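The Case for the Plain Plate and the Shared Tray

Institutions that feed people at work have long treated tableware as a matter of supply. Plates are ordered by the case, trays are ordered by the stack, and the subject is closed until the next order is due. It is the position of this essay that the choice deserves more thought, and that a staff dining program is better served by a small amount of ordinary household ware than by a large amount of equipment designed to be thrown away or never noticed.

The question arose for us in April, when the Ledano building reviewed its lunch arrangements. The building holds 345 employees across five departments, most of whom eat at their desks or at the tables on the second floor. The review, prepared by Nayeli Ledesma of the facilities office, found that the pantry contained 597 pieces of tableware of one kind or another. Few of them matched. A considerable share consisted of molded compartment trays purchased under a previous catering contract with Manetti, and these were seldom used by anyone who had an alternative.

What employees reached for, when they could find one, was a round white plate. They carried it on whatever tray was at hand, often one that a colleague had brought from home.

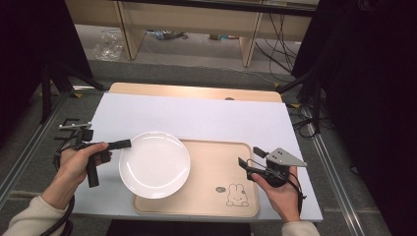

There is good sense in this preference. A round white plate makes no demands on the meal. It accepts a sandwich, a slice of cake, or a portion of rice and beans with equal grace, and it shows at once whether it has been washed properly. The compartment tray, by contrast, assumes that lunch will arrive in fixed portions. That assumption may hold in a cafeteria line. It does not hold for a person who has brought soup and half an apple.

The separate tray has its own purpose, and the two should not be confused. A plate is for eating from. A tray is for carrying, and afterward it marks out a person's place at a shared table. A raised rim keeps a fork from sliding off on the walk from the counter, and it keeps crumbs away from the papers of whoever is seated alongside. Where tables serve for meetings in the morning and for meals at noon, this is a real courtesy to others.

Some objection has been raised to trays with pictures on them. The Allex catalog, from which the building has bought most of its pantry goods, offers a plain gray model, and several department heads argued that gray was the proper choice for a place of business. I respectfully disagree. A drawing on a tray harms no one's standing. It also performs a modest service, in that people remember which tray they took and are more inclined to return it. The unmarked gray trays in our pantry were found in stairwells, in supply closets, and under a copier. The decorated ones were found, for the most part, on the shelf.
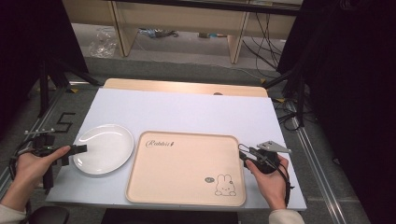
The matter of size requires more care than the matter of decoration. A tray that is too small obliges the user to set the plate half over the rim, where it tips. A tray that is too large will not fit beside another on the same table, and two people eating together must then take turns. Before any purchase is approved, the office responsible should set the proposed plate and the proposed tray next to each other on one of the tables where they will be used. Measurements from a catalog page are a poor substitute for this. Our own office once accepted a shipment from Meléndez on the strength of its listed dimensions and spent the following three weeks arranging for its return.

The surface underneath also merits attention. Pale tabletops show rings and stains readily, and there is a natural temptation to choose darker ones. I would advise against it. A table on which spills are visible is a table that gets wiped. The same reasoning recommends white for the plates themselves.

Cost will be cited against all of this, as it should be. Ceramic plates break, and someone must wash them. The facilities office has calculated the labor, and I do not dispute its figures. I would ask only that the calculation include the bags of disposable plates now carried out of the building every evening, which have so far been charged to a different account.

The proposal before the building is accordingly a limited one. It would retire the compartment trays, place one pattern of plate on the second floor, and allow the departments to select their own trays within an agreed size. The gray model would remain available to any department that wants it.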